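Tondarard Robotics Club
Minutes of the January meeting, Brotach Hall, back workroom

Called to order at 4:15 p.m. by Adelmo Negri, club advisor. Good turnout! Both build teams were there, plus the programming team and two new ninth graders who wandered in from the library and stayed for the whole thing. Welcome!

Minutes of the last meeting were read and approved with one correction: the arm's name is spelled Prilteo, with one L. It has been spelled three different ways in these minutes already and the secretary is sorry.

Arm team report

Prilteo is running on the new wrist bracket and the team is really happy with it. The old one had a wobble you could feel with your hand. The new one is stiffer, and the wrist camera mounts straight to it, so the view no longer shifts every time somebody tightens a screw. Cable routing still needs work, because the camera cable rubs on the elbow when the arm folds all the way in. Adelmo suggested a longer loop with a tie at the shoulder. The team will try it before the next practice.

We have logged 3052 practice moves since school started, counting the failed ones. There was a long (and fun) discussion about whether failed moves should count. Decision: yes, they stay in the log, but get marked with an F so the programmers can pull them out and study them.

Dish task

Most of the meeting went to this. For the spring challenge at Åberg the arm has to pick up a dish, turn it and set it down without dropping it, and round dishes are giving us the most trouble. When the fingers come in too low they push the rim away. When they come in too high they close on air.
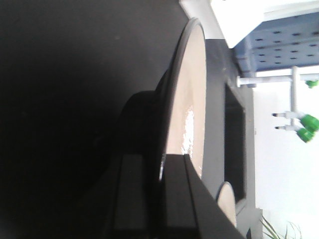 The programming team thinks the approach should be split into two parts, a fast move to a point well clear of the dish and then a slow one to close the gap. They tried this on the whiteboard with a coffee lid and a pair of rulers, and it got a round of applause. The slow part will eat into our time, but everyone agreed that a slow pickup beats a dish on the floor.

Glare came up too. A bright spot on a shiny dish can fool the edge finder into drawing an edge where there isn't one. Ideas from the floor: turn off one bank of lights, hang a sheet of baking paper in front of the lamp, or teach the program to ignore very bright spots. We'll do the baking paper first. It's cheap and we already have a roll.

The gripper's own shadow is a separate problem. One of the new members asked if we could just move the lamp to the other side, and we all kind of looked at each other. Great question. Going on the list for next practice.

Finger pads

Bare fingers versus rubber pads went to a vote. Pads won by a lot. The arm team will cut 6 sets so we can swap them when they wear out. Thickness is still open, and the opening width in the code has to be changed to match whatever we pick.

Notebook

The engineering notebook is ahead of where we were last year, and the sketches are fantastic. Please put your initials on your pages. Please also write down what did NOT work, the judges love reading that stuff and so do we.

New business

Motion to open practice an hour earlier in the weeks before Åberg. Seconded and passed. Adelmo will ask about the key.

Motion to paint the base of Prilteo orange. Tabled until after the challenge, with feeling.

To do before next meeting
Arm team: cable loop, pads, tighten the base bolts
Programming team: two-part approach, bright spot test, lamp test
Everybody: initials in the notebook

Adjourned at 5:40 p.m. Several people stayed to run a few more pickups.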